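The Robots Where I Work

Hi! I work at a company called Lencho, in a town called Clarby, and kids ask me about my job all the time. When I say "I work with robots," their eyes get really big. Then they ask if the robots walk around and talk. Sorry, ours don't! Ours are mostly arms, and they're bolted in place and never go anywhere. I still think they're pretty great.

Lencho makes cups and lids and little tubs, the kind you get yogurt or fruit salad in. Before the robots came, people did all of the stacking and checking by hand. I was one of them. My job was to pick up a cup, turn it over, look for cracks, and put it on a tray. Then I picked up another cup. Then another one. I did more than 1000 cups on a busy day, and by the time I went home my wrists ached and I was seeing cups when I closed my eyes.

What does automation mean?

It's a long word for a simple idea. Automation means getting a machine to do a job by itself, over and over, without a person moving it each time. You already have some at home. A dishwasher is automation. So is a toaster that pops up when it's done (my favorite kind, because I like toast).

A robot is a machine that can be given different jobs. Your toaster can only toast. A robot arm can stack cups in the morning and move lids after lunch, if somebody changes its instructions. Those instructions are called a program, and writing them is a big part of what I do now.

How does a robot know where a cup is?

Good question, and it's the one I get most. You can find a cup on a table without even thinking. Your eyes and your brain have been practicing since you were a baby. A robot starts out knowing nothing at all. It doesn't know what a cup is, or what a table is, or which way is up.

So we help it. We put special stickers on things. They're square, with a blocky black pattern on white, a bit like a crossword puzzle that someone colored in. Each pattern can stand for a different number. A camera looks at the sticker, and the computer says, "Aha, that's sticker 12, and sticker 12 is on the cup!" It can also work out how far away the sticker is and which way it's tilted, just from the shape it makes. Try it yourself: hold up a square piece of paper and tip it back. It looks squashed, doesn't it? The computer uses that squash as a clue.
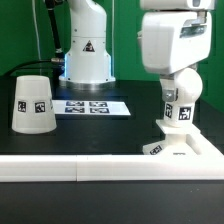
We try everything out on a small table first, before it goes anywhere near the big machines. Our test area is called Drotholm, after the street it used to be on, and I love it there. You can get things wrong at Drotholm and it doesn't matter much. When I wrote my very first program, I mixed up left and right, and the arm reached very carefully for a cup that wasn't there. It closed on nothing, lifted up the nothing, and put the nothing down on the tray. I laughed so hard I had to sit down.

Did the robots take everybody's jobs?

Grown-ups ask me this one too, and it's a fair thing to ask. When we first heard robots were coming, a lot of us were worried. I was! I had been checking cups for eight years and I didn't know how to do anything with computers.

What happened here is that the jobs changed. There are four of us on my team now who used to check cups. We all took a class, which was hard, and I had to do one part of it twice. Now we set up the arms, fix them when they get stuck, and look at the odd cups the machine isn't sure about. Some people moved to the warehouse. A couple of people didn't like the new work and found jobs somewhere else, and I miss eating lunch with them.

It doesn't go the same way at every workplace. At some places there are fewer jobs after the machines come, and that's hard on families. I think the bosses should talk to the workers early, before anything gets plugged in. Ours did talk to us, but I wish they'd done it sooner.

What are robots bad at?

Lots of things! Our arms are good at doing the same thing again and again, and they don't get sore wrists. But if a cup rolls somewhere strange, or two cups stick together, they can get mixed up. A person just goes "oops" and pulls them apart.

They also can't tell when something smells funny or sounds wrong. Last July I heard a squeak coming from the big stacking machine, which we call Stidel. None of its sensors had noticed a thing. I told my boss, we switched it off, and there was a worn-out wheel inside.

One safety rule before I go. When an arm is switched on, we keep our hands out of its space, even if it's standing still. It might only be waiting for its next instruction.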